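Pronside Photographic Society - Members' Forum
Board: Outings and Field Trips
Topic: Proposed coastal outing to the Grindametti breakwater

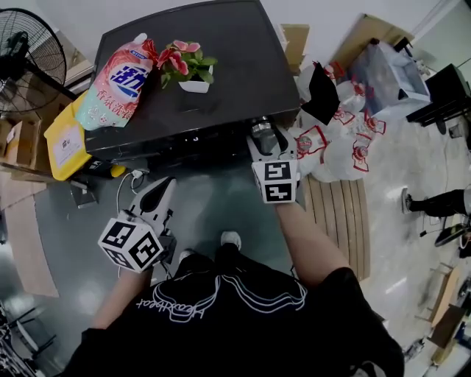 Heartbeat T-shirt, small silver canister and glossy black surface.

Lindiwe Joubert (Outings Secretary)
28 May 2019

Members are invited to comment on the proposed summer outing to the Grindametti breakwater and the old slipway behind it. The proposal is to leave by coach at first light, photograph the slipway while the sun is low, and return in the early evening. The harbour office has agreed in principle to let us on to the inner wall, which is normally closed to the public.

The following points remain to be settled:

Whether the outing should be one day or two.
Whether tripods should be allowed on the inner wall.
Whether guests may attend.

Members should reply in this thread. Remarks sent to me privately will be read, but they will not be put forward when the programme is fixed.

saltmarsh_7
I support the proposal and should like to speak in favour of two days. Those who attended in February will recall that the light on the first afternoon was flat and grey, and that the only pictures of any worth were made the following morning from the shingle. A single day leaves the whole outing at the mercy of the weather.

I would also ask that tripods be allowed. Long exposures of the water against the wall are the main reason many of us would make the journey.

Greywether
I must disagree with the previous member on both points.

A second day requires a night's lodging, and there is only one inn within walking distance of the slipway. Members who have not been before may not be aware that it does not serve breakfast until well after the good light has gone. One long day, properly planned around the tide, is quite enough for a place of that size.

As to tripods, the inner wall is narrow. On the last visit a member's bag was knocked into the water by another member's tripod leg, and the matter was not settled for several months. I do not wish to see it repeated.

saltmarsh_7
The bag in question had been left open in the middle of the walkway. I was present. It would have gone into the water whether or not a tripod had been there, and I do not think it a fair ground for a general ban.

Flurkard
May I ask what state the slipway is now in? I have an album of prints from it, made when the timber hulls were still lying there, and I had understood that at least one of them had been broken up. If the hulls have gone, I doubt that the place is worth the coach fare. There is an excellent stretch of estuary closer to home with wading birds and a ruined lime kiln.

Lindiwe Joubert (Outings Secretary)
In reply to Flurkard: two hulls remain. The larger has lost most of its planking on the seaward side, and the ribs are now fully exposed. The smaller is much as it was. The third was removed by the harbour office for reasons of safety.

The estuary has been noted and may be considered for the autumn programme.

Hallam_prints
I have no strong view on the length of the outing, but I would ask members to think about what they intend to do with the pictures. After the last coastal trip, one member reported having 1,000 files on his computer, none of them sorted, and he was unable to submit a single entry for the annual show. I suggest a limit of seven images per member for the outing gallery, to be sent in within the month.

Greywether
I second the suggestion of a limit. I would go further and ask that members do not post several versions of the same view.

tern_and_tide
I am a newer member and hope it is in order to comment. I should very much like to attend but could not manage an overnight stay on account of work. Would it be possible for those who wish to remain for the second morning to do so at their own expense, with the coach returning on the first evening as planned?

I would also be grateful for advice on lenses. I own one zoom and a borrowed 50 mm.

saltmarsh_7
That seems to me a sensible arrangement, and I would withdraw my objection to a single day if it were adopted. There is a morning train from the halt above the harbour, and those staying on could return by it.

With regard to lenses, the zoom will serve you perfectly well. Bring a cloth for the spray.

Greywether
I have no objection to members staying on at their own expense. My view on tripods has not changed.

Jacobs
Could tripods be confined to the shingle and the wide end of the wall, by the steps? There is ample room at that end, and it is the better position for the larger hull in any case. Hand-held work only beyond the second mooring ring.

Lindiwe Joubert (Outings Secretary)
I am grateful to members for their replies. The proposal will now go forward as a one-day outing by coach, with members free to remain overnight at their own expense. Tripods will be allowed on the shingle and at the wide end of the wall, as Jacobs suggests, subject to the agreement of the harbour office.

The question of guests has not been addressed by anyone. Comments on it are still welcome here.

Flurkard
I should be in favour of guests, provided that members are given seats on the coach first. I remain of the opinion that the estuary would have been the better choice.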